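Equipment Planning for Small Automation Cells
Handout 4: What the quote leaves out

Read this before you fill in the budget worksheet. Most of you will want to start with the arm. I'd start with the parts.

1. Write down what gets handled

Vendors love to demo with one clean part at one known angle. Your bins won't look like that. Bolts lie across each other, a black nut sits next to a silver one, and a shiny or patterned surface adds glare. If the Bullari rep shows you a sorting video, ask for the same run on your own hardware, dumped out by hand.

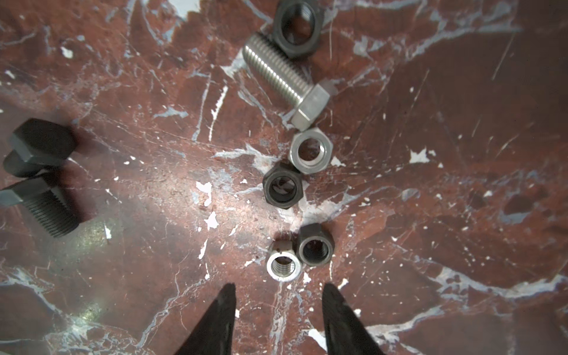 2. Price the cell, then the arm

The worksheet case uses the Pomell bench kit at $2660 per arm. Students copy that number into the total and stop. Add the rail, the extrusion, cable sleeves, wiring, spare fingers, and the hours to put it all together. Then ask whether you need 2 arms. A second arm doubles the hardware line, and I have yet to see a quote that shows it doubling the output.
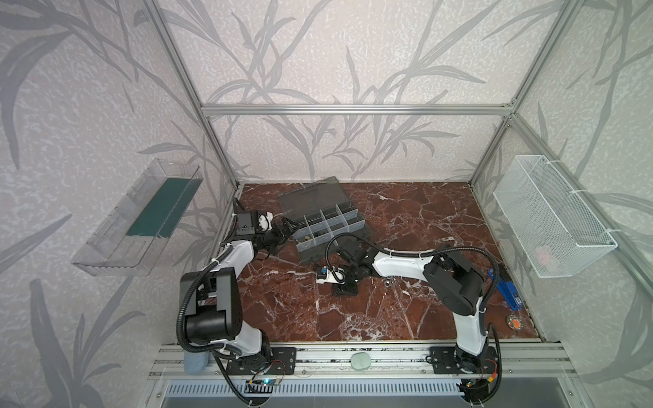 Grube disagreed in the margin of last term's draft: you buy the second arm for reach and for holding things steady, and speed has nothing to do with it. Fair enough. Then put reach in the request and show which task fails without it. "Flexibility" is not a line item.

This website uses cookies to improve your experience. By continuing to browse you accept our use of cookies. Accept | Manage settings

3. Plan for the dull hours

Sorting small hardware into a divided box is a good test job – cheap parts, easy to check, easy to reset. It is also where payback claims fall apart. The Skindberg brochure assumes no resets at all. For the worksheet, allow about 20 minutes of reset time per shift and see what that does to the curve.
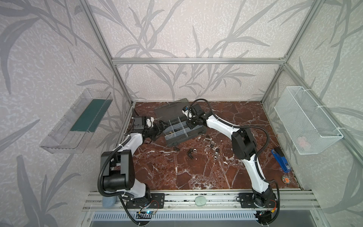 Set aside $210 for consumables in the first quarter and keep the receipts. Any savings figure that comes from a vendor goes in the right-hand column, marked unverified, until you have your own numbers from a pilot. Worksheets are due before the March lab visit.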